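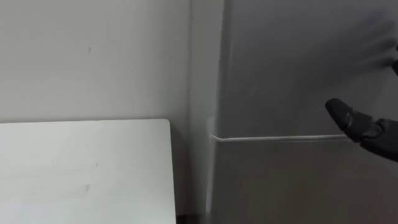

Page 16 of 281

Plemport Pet Owners' Help Pages
Section: Dogs, breeding and registration

Transfer of registration for a puppy purchased from a closed kennel

Posted by Grenach, February 23, 2020

I should be grateful for guidance on the following matter. Last June my household purchased a small crossbred bitch from a breeder trading as Simia Kennels. We received a receipt, a vaccination card and a letter stating that the microchip was registered to the kennel and that transfer to our name would follow within 20 working days. It did not. The kennel has since ceased trading and letters to its address are returned.

The dog is in good health and our veterinary surgery has scanned the chip without difficulty. The number matches the vaccination card. The database, however, still shows the kennel as keeper, and the transfer form asks for a code which only the previous keeper can supply. I wish to know whether the transfer can be completed without that code, and whether we are at fault for the delay.

Replies to this page: 2

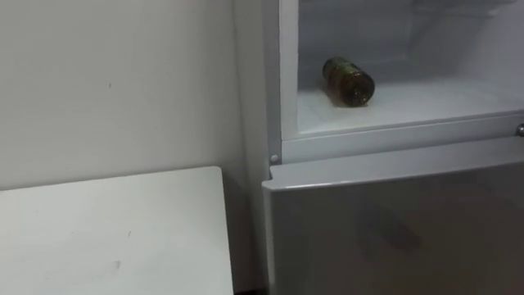

Reply from Van Acker

The transfer can normally be completed without the code, although it will take longer. Database operators have their own procedures for cases in which the registered keeper cannot be reached, and the correct first step is to write to the operator and ask which procedure applies. It is advisable to write and not to telephone, so that a dated record exists.

The following papers should be enclosed as copies. Originals should be kept at home.

The receipt for the purchase, showing the date and the name of the kennel.
The vaccination card, provided that the chip number can be read on it.
The kennel's letter promising the transfer.
A short statement from the veterinary surgery confirming the chip number and the date on which the dog was first seen there.
One returned envelope, if any have been kept.

The operator will usually try to contact the registered keeper and allow a set period for an objection. If none is received, the record is amended. A fee may be payable.

As to fault, the keeper of a dog is generally expected to see that the details are up to date, whatever the seller has promised. An owner who can show that steps have been taken is in a much better position than one who has done nothing. The application should therefore not be put off any longer. In the meantime, the dog should wear a collar and tag bearing the present owner's name and address whenever she is in a public place.

It should also be noted that a microchip record is a record of the keeper and is not in itself proof of ownership. The receipt should be retained for the life of the dog.

Reply from plemport_terriers

We had the same with a different kennel. Waited nearly 16 weeks in the end but it did go through. Ask the vet to do the letter on headed paper, ours was sent back the first time without it. Do not pay any website that offers to find the code for you.

This page is closed to further replies. Readers with a similar enquiry are requested to open a new page under the same section and to omit chip numbers from their message.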